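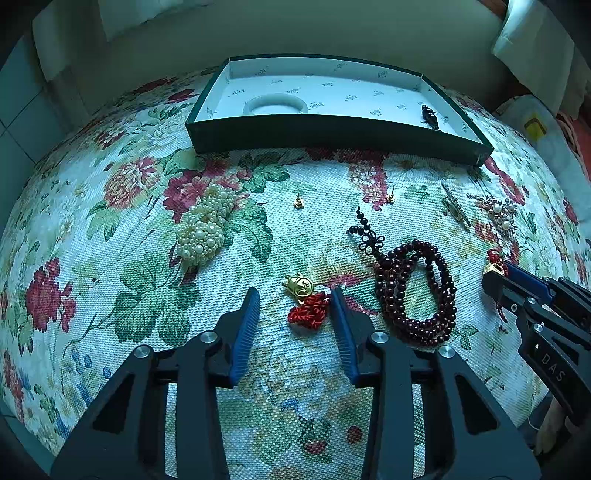

Gold snail pendant and red knot tassel on a floral quilted cover.

I have now watched The Weigh House at Drendley three times, twice in the restored version and once on the old tape transfer, and the differences are large enough to be worth writing down. The film is directed by Lech Sowa and runs 100 minutes in the restoration. The tape runs 96, and I had always assumed the missing minutes were a speed difference. They are not. Two scenes were cut.

The plot, for anyone who has not seen it: the year is 1780 or close to it, and Jadwiga Kozłowski plays a clerk's widow who takes over the town scales after her husband's death. She finds that the master weight is light. She does not know whether her husband knew. The rest of the film is her attempt to find out without anyone noticing that she is asking.

The first restored scene comes a little before the halfway mark. The widow weighs the same sack of barley four times on four different balances and writes each result in a separate book. There is no dialogue. On tape this was removed completely, so when the four books turn up later on the magistrate's desk they come out of nowhere. I had read that moment as a clumsy plot device for years, and I said so on this blog in a post I have left up.

The second is shorter. Ishbel Crichton, as the miller's sister, walks the length of the ferry landing and back while the ferryman ignores her. It changes the timing of the last act. Without it, her arrival at the weigh house looks immediate. With it, she has had most of an evening to change her mind.

Picture. The restoration was done at Zieliński from the camera negative, with one reel taken from a print where the negative was damaged. The print reel is easy to spot. Contrast goes up, the blacks close, and there is a faint vertical scratch left of center for several minutes. I prefer this to having it smoothed over. Grain elsewhere is even and has been left alone. The candlelit interiors are darker than on tape, and in two shots you lose the back wall entirely. I checked these on a second display and got the same result, so I take it to be the intended grade.

Color is the largest change. The tape leaned brown throughout, and a lot of writing on the film, mine included, treated that brown as a choice. In the restoration the exteriors are a cold gray-green and only the weigh house interior is warm. The split is consistent from the first reel to the last. It also makes the final shot, taken from outside through the open door, do more work than it used to.

Sound. Mono, as it should be. The dialogue has been cleaned up without the hollow quality that heavy noise reduction leaves behind. The score by Mayu Takeda is for viola and a small pump organ, and the bellows can now be heard between phrases. There is one sync problem, in the tavern scene, where the landlord's lines land a few frames late. The tape has the same fault, so I suspect it goes back to the original mix.

Performances. Kozłowski is the reason to see it. She plays the arithmetic scenes at the speed a person would really work, with the lips moving slightly on the carries. Eugeniusz Marciniak, as the magistrate, is less even. His first scene is pitched for a theater and the remaining ones are not, and I wonder if it was shot early in the schedule.

The disc from Prakton has the film, a trailer and 60 stills that can only be advanced one at a time. There is no commentary. The subtitles are good apart from the units of weight, which are converted to pounds in some scenes and left alone in others. In a film about false measures this is a real nuisance, and the barley scene is almost impossible to follow unless you keep your own notes.

I saw the second of my three viewings at the cinema in Stemutville, at four in the afternoon, projected slightly too dim. The barley scene held up fine. The ferry landing did not.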